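Cuff-fold pairing

From the Menzies Household Reference, section Clothing and Linen

Cuff-fold pairing (also cuff tucking, glove balling, or in parts of Skokport "pocketing") is a way of storing knitted gloves in which the two gloves of a pair are laid together and the cuff of one is turned back over the cuff of the other. The result is a single bundle with the fingers sticking out at one end. The method is borrowed from the usual way of folding socks and is used mainly for stretch gloves with a ribbed cuff. Its supporters say that it prevents lost gloves. The evidence for this is thin, and the claim is discussed below.

Name

The term "cuff-fold pairing" appears in housekeeping leaflets and on store cards, and is seldom heard in speech. Most people who fold gloves this way have no name for it. "Glove balling" is somewhat misleading, as only the cuff end becomes round and the fingers are usually left flat. "Pocketing" is also used in Skokport for the unrelated habit of keeping gloves in coat pockets through the summer, and older sources do not always make clear which is meant.

Method

The gloves are placed one on top of the other, palms facing the same way or palms together, with the thumbs lined up. The outer cuff is opened with two fingers and rolled down over both wrists. Some people turn the cuffs twice, which gives a tighter bundle. Others fold the whole wrist section back first and then turn the cuff over it, a version that suits long cuffs and makes short ones bulge.

A few guides recommend tucking the fingers inside as well, so that the pair forms a closed ball. This takes longer, and the fingers have to be pulled out one at a time before the gloves can be worn. It is hard to see what is gained, apart from a neater drawer.

Single gloves are sometimes folded in the same manner, with the cuff doubled back on itself. A single glove folded this way can pass for a pair at a glance, a weakness of the method that its advocates rarely mention.

History

The origin of the practice is unknown. A frequently repeated story places it in the knitting mills of Brustusstead, where finished gloves were supposedly folded cuff over cuff so that packers could handle them faster. No mill record has been cited for this, and the packing cards that survive in the town show gloves laid flat and held by a stitch at the wrist. The story seems to have started in a store leaflet and been copied from there.

What can be said is that the method depends on an elastic cuff. Leather gloves, woven gloves and mittens with a stiff hem do not hold a fold, and older household manuals, written with such gloves in mind, tell the reader to lay them flat in a shallow box. Advice to fold gloves like socks turns up later, alongside cheap stretch knits sold in one size.

Claimed benefits

Three claims are usually made: that folding keeps pairs together, that it saves space, and that it makes gloves easier to find.

The first is the strongest. Two gloves held by a cuff are unlikely to separate inside a drawer. Gloves, however, are mostly lost on buses, at playgrounds and between the car and the front door, when they are not folded at all. The Drultwood Housekeeping Circle asked 70 households to fold their gloves for one winter and reported that pairs "held up very well." The report, issued in February, gives no figure for households that did not fold, and counts only the gloves still in the drawer at the end. A pair with one half missing was left out as "incomplete." It is still widely quoted.

The claim about space is doubtful. A folded pair takes up less of the drawer bottom than two gloves lying flat, but it is several times thicker. In a shallow drawer or a hanging organizer with narrow pockets, flat gloves fit better. In a deep basket the bundles do well enough, and they have the advantage of not tangling with scarves.

Ease of finding depends on what part of the glove remains in view. Children's gloves in particular tend to be told apart by small markings near the palm or knuckles. On a light blue knitted glove with its cuff doubled over, the ribbing makes a thick roll at the wrist end, while the two dark blue spots below the fingers and the little pale badge beside them stay in plain sight.
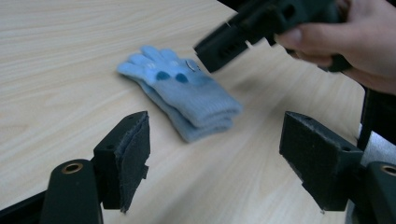 Markings on the cuff itself are a different matter. Name tapes, size labels and colored stripes are commonly sewn there, and one turn of the cuff is enough to hide them. The standard advice in schools, to put the name inside the cuff, works against folding only mildly, as the inside becomes the outside when the cuff is turned back. Look at the ribs of a folded cuff and they run much as they did before, so a tape placed near the hem can often still be read, depending on how far the cuff is rolled.

Effect on the knit

Leaflets often warn that folding ruins the elastic. Sock folding attracts the same warning. A cuff left stretched over a second one for a whole summer may come out looser, but wear, hot dryers and children pulling gloves off with their teeth would appear to do far more. Bulky gloves are more at risk than thin ones. Storing gloves damp in a tight bundle is a more serious mistake, and one on which all sources agree.

Alternatives

Clothespins, safety pins and small clips hold a pair without stretching it. Mitten strings, threaded through the coat sleeves, deal with loss outdoors and are disliked by most children over 6. Some households buy 5 identical pairs and give up pairing altogether, an approach that works with stretch gloves because left and right are usually the same shape.

See also

Sock folding; Mitten strings; Linen drawer; Lost property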